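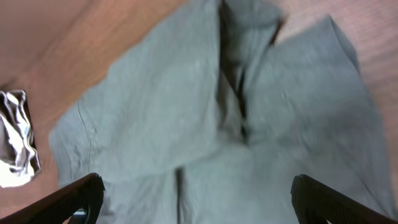

The Pretetti folding kit ships with a laundry routine already loaded, and it's fine for towels. Pants are where most people get stuck. The notes below are how I got mine going, start to finish, in an afternoon plus a bit of swearing. You want the garment spread out like the gray-green one, front crease up near the top and the lower seam running down between the fingers, grippers open wide before anything closes. Wrinkles are OK at this stage. Crumpled is OK. Half rolled up is not.

Kit is the two-finger version, wrist camera included, firmware 2862. Older firmware has different menu names, so update first or you'll be hunting.

## What you need

- The kit (arm, gripper, wrist cam, base clamp)
- A table that doesn't wobble
- Laptop with Usus installed, that's the control app
- Pants or shorts. Start with something thick-ish and plain
- Painter's tape
- Lamp you can move

The Votodport adapter is sold separate. You only need it if your laptop has no spare port. Mine didn't. Annoying.

## Step 1: clamp and zero

Clamp the base to the long side of the table. Tighten, lean on it, tighten again. Power on, wait for the light to go steady, then in Usus hit Setup > Zero. Arm goes straight up, then folds down to park. Keep your coffee somewhere else.

If it stops halfway with "joint limit", loosen the clamp, turn the base a little, redo. Don't push the arm by hand while it's powered. I did. It complained for ten minutes.

## Step 2: mark the work area

Jog the gripper to each corner it can reach with the fingers pointing down. Tape the corners. Everything you fold has to fit inside the tape, with 2 inches to spare each side.

Full length adult pants may not fit unfolded. Fold them in half at the knee first or use shorts till you've got the hang of it.

Other laundry: keep it well away from where the fingers travel. Socks, rags, whatever. The garment finder looks for one shape, and if a second cloth touches the first it'll treat the two as one big weird item.

## Step 3: light

Overhead light, soft as you can get it. The finder likes a dark crease and hates a shiny spot. Move the lamp till the center crease shows up clear on the preview and the rest is even.

Pale fabric on a pale table is the hard case. Put a darker sheet down underneath and re-run the preview.

## Step 4: teach the pick points

Go to Routines > New > Garment > Pants. It asks for four points:

1. Left waist corner
2. Right waist corner
3. Left hem
4. Right hem

Jog over each one, lower till the fingertips just touch cloth, back off a hair, hit Save Point. Do NOT save with the fingers pressed into the table. The pads have ridges and they'll drag the fabric on the next move.

Then it wants the fold line. Use the center seam. Tap the top of it on the preview, tap the bottom, done. If the line snaps to a wrinkle insted, smooth that bit with your hand and tap again.

## Step 5: speed

Default travel speed is 300. Way too fast for cloth, and the camera preview turns to mush while the arm's moving. Drop it to 18 for the first run. Yes it's slow. Go up in small bumps once the routine works.

Also tick "Pause before grip". The arm stops and hovers with the fingers open, and you get a second to check it's lined up. Leave it on till you trust it. The finder takes its picture during the pause too, so you get a much cleaner outline.

## Step 6: first run

Hand near the stop button. Press Run Once, not Loop.

What it should do: go to the waist corner, pause, close, lift, carry across to the other corner, let go. Then the same at the hem. Then a flatten pass with the fingers closed.

Stuff that went wrong for me:

- **Grabs nothing.** Save point too high. Lower it a notch.
- **Grabs both layers.** Too low, or grip width too wide. Set width to Thin.
- **Whole thing slides.** Table too slick. Tape down a bit of shelf liner under the far leg.
- **Drops it mid carry.** Grip force up one step. Wipe the pads, lint builds up in the ridges fast.
- **Fold comes out crooked.** Usually the fold line, not the arm. Redo step 4.

## Step 7: save it

Routines > Save As. Give it a real name, "pants thick" or something, becuase the app calls everything Routine_new and you will overwrite one. Export a copy to the laptop too.

## Is it worth the money

For pants, so-so out of the box, decent after an evening of fiddling. Camera's good enough when the arm holds still. Gripper is solid. The manual is thin and the pants section is half a page. I looked at the Orellana kit first and passed on it, the fingers were too chunky for waistbands and you had to buy the camera on top.

Thin stuff like leggings I still can't get to work. Tetteh Quaye posted a routine for stretchy fabric on the Usus forum, uses the flatten pass twice before the first grip. Haven't tried it yet, will update the page when I do.

Settings I ended on, thick pants: grip width Thin, force one above default, pause on, flatten pass on, finder set to Single Item. Shorts use the same, just re-save the hem points.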